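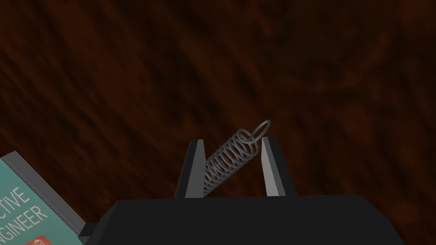
No. 13

My grandmother's table came to me in May, on the back of a flatbed, wrapped in two moving blankets and a shower curtain. It is dark wood, seats eight if two of them are children, and weighs more than anything else I own. My cousin Benedita Serrano had it for years in her place in Clorkness and was moving to an apartment with an elevator it would not fit into. She asked if I wanted it. I said yes before I measured anything.

I did measure later. The stairwell at my building is 30 inches wide at the turn, and the table only came up because the legs unscrew. If you are taking on an old table, look underneath first. Ours has a bolt at each corner, hidden under a little wooden cap, and the caps had been painted over at some point. I got them off with a butter knife and some patience. One cracked.

Moving it cost 165 dollars, which I paid to a two-man outfit called Azevedo. They were on time and did not scrape the walls. The older of the two told me to leave the table alone for a couple of weeks before doing anything to the finish, so the wood could get used to the room. I don't know if that is true. I did it anyway, mostly out of laziness.

The finish was the part I had been dreading. Everybody in the family had an opinion. My mother was for stripping it down and starting over. Benedita wanted me to leave it exactly as it was. My aunt, Benedita Carrilho (yes, the same first name, they were both named for the grandmother in question), sent me a long message about oil soap. I read a lot of forum threads and came away thinking most people do too much.

What I did was this. I wiped the top with a damp cloth, then a dry one. The cloth came up brown the first few times, and I worried I was taking off color, but it was years of old polish. When it stopped coming up brown I let the table sit overnight with the window open. Then I put on a thin coat of paste wax with a folded T-shirt, waited for it to go hazy, and buffed it. A week later I did it again. That was all. No sanding, no stripper, no stain.

There are still marks. There is a ring at one end from a pot that was put down without a trivet, and a row of small dents where my uncle used to crack walnuts. I could probably steam the dents out. I have decided not to, at least this year.

The smell was harder than the look. Clorkness is damp, and the drawer at the end of the table had picked up a basement smell. Baking soda did very little. Leaving the drawer outside in the shade on dry days did more. I also rubbed the inside with a bar of plain soap, which was Aunt Benedita's idea and which makes it slide better too.

We had the first proper dinner on it last Friday. I made the fish stew and bought the bread. Six of us, so nobody had to sit at the corner with a leg between their knees. My mother said it looked smaller than she remembered. Then she found the walnut dents with her fingers without looking for them, and she told us about the winter the power went out and they all slept in the kitchen. I had not heard that one before.

Next I need chairs. I have four that match each other and don't match the table, plus the piano bench. There is a secondhand place out past Mavanum that Benedita says is good on weekday mornings, before the dealers get there. I may go next week if I can borrow the car.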